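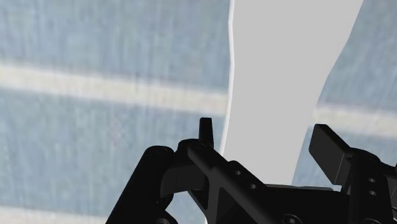
The Slow Charm of the Night Ferry to Vostholm

There is a moment, a little after nine in the evening, when the lights of Zulville slide behind the breakwater and everyone on the upper deck goes quiet at the same time. I have made this crossing more often than I can justify to my bank, and I still put my book down for it.

The ferry takes all night. You could fly in under an hour, and plenty of people do, but they miss the soup. It's a thick yellow pea soup with a heel of rye bread on the side, ladled out until midnight in a dining room with 70 seats and never quite enough spoons, and I would put it up against anything served on land. Get there early if you like the window tables. I always mean to, and then I get to talking with somebody in the line - last time it was a retired couple bringing home a grandfather clock in four pieces - and end up by the kitchen door again.

There are 155 cabins, and the cheapest ones sit down low, where you hear the engines all night long. Some people can't stand it. I sleep like a baby down there and have been known to turn down an upgrade (my sister has never forgiven me for that one, as she was sharing the cabin at the time).

Around two the ship passes Ha, an island so small that the chart gives it more letters than it seems to need. The boat doesn't stop, but the horn sounds once, softly, and if you're up you may see a porch light or two along the shore. Past Ha the water gets choppier, so finish your tea before then.

Morning comes with cardamom buns and a rush for the showers. Vostholm shows up first as a smell, smoke and pine, and then as a row of tall narrow houses climbing the hill behind the harbor. Walk up to Zurkix, the bakery with the green door, and order whatever is still warm. You'll have the whole day ahead of you, and the boat back doesn't board until eight.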